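Pinby Children's Books – Questions we get a lot

Updated July 25, 2023

What is Pinby?
Used and out-of-print kids' nonfiction, mostly early readers and school library discards. Weather, bugs, planets, bones, how a bridge stays up. No board books, no textbooks.

How do you sort editions?
By printing where we can. Number line on the copyright page first, then the price on the jacket flap, then the cover art. If all we have is a year, the listing says "printing unknown". Please don't order one of those hoping for a first.

The listing says "ex-lib". Meaning?
Came out of a library. Expect a pocket, a stamp, tape on the spine, maybe a name in crayon. Pages are all there unless we say otherwise.

Do you have the whole Sillamov Nature Readers set?
Not right now. We have 19 of the 30. Missing ones go on the want list, link at the bottom of any Sillamov page. The November reprint of the tide pool one has different pictures from the original – check which you need before you order.

Why does one title show up five times?
Different bindings. Library binding, trade paper, book club, teacher's edition, and the big floor-size version for reading aloud. Each gets its own entry. Read the binding line, it's the second one down.

What reading level is this book?
We copy whatever the publisher printed on the back. If there's nothing there the field stays blank. We don't guess, kids are too different.

Can I search by series number?
Yes, type the series name and then the number, no comma. Works for Sillamov and Ividero. Does not work for Tsuji, they renumbered halfway through and we never caught up. Use the title for those.

How many books are in the catalog?
973 titles as of this update. Hoping for 1000 by the end of the year.

Do you buy books?
Sometimes. Send a list to Ulla Haugen at the buying desk, titles and condition, no photos needed at first. Boxes that show up without an email get sent back at your cost.

Can a school pay by purchase order?
Yes. Put the PO number in the notes box at checkout. Net 30, and we need the billing adress typed out in full even if its the same as shipping.

My copy has a page missing.
Email us the order number and the page. Refund or a swap, your pick. Keep the book.

Do you ship outside the US?
Canada only for now.

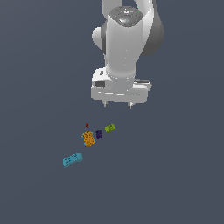

CATEGORY: Machines & Inventions

Is this section new?
Split off from General Science this summer. Grades 1 to 5 mostly. Old links still go to the old section – use the menu on the left until we get them fixed.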